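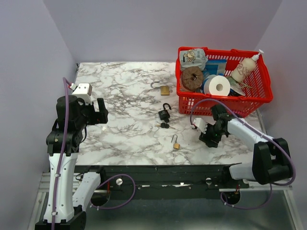 Slide 1. Three open padlocks and a set of keys.

Good afternoon. On behalf of the Ueda Residents' Service, I welcome you to this session on padlocks and key control in shared storage. My colleague Natsumi Okabe will take questions at 3:30.

The Cunby building has 80 storage lockers, and residents supply their own locks. Our first request is simple: try the lock and its key together before the locker is filled. An open shackle should swing freely. (Pause. Pass the sample locks along the front row.) 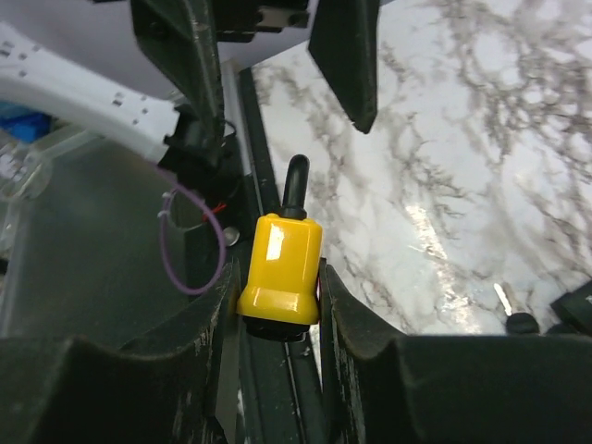

Slide 2. Yellow body, black base ring.

Color is our second subject. Yellow is reserved for lockers under repair. Residents are asked to choose brass or black for personal use, and to keep the spare key outside the building.

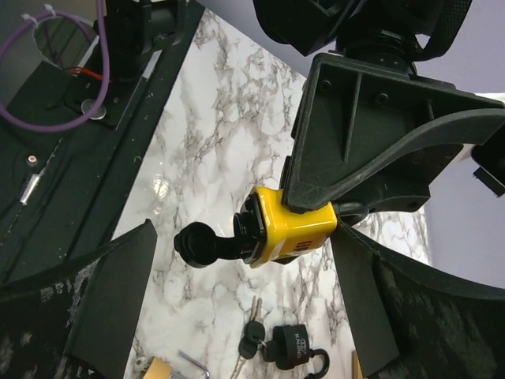 Last September the office received 11 requests for locks to be cut. Most concerned a missing key – the lock itself was sound. Each request now needs a signed form and proof of address. 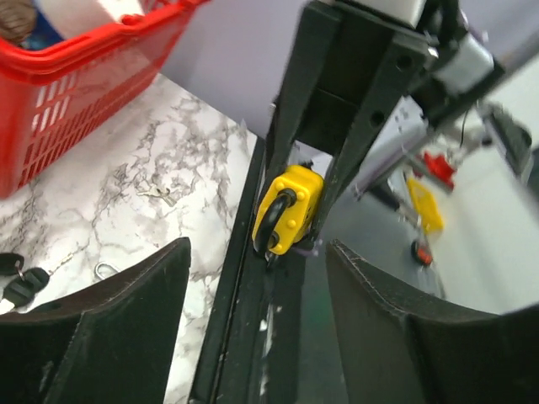

A yellow lock may be removed only by the person named on the repair sheet. Please do not move one to another locker, even for a short time.

Forms are at the front desk. (Hand over to Ms. Okabe.)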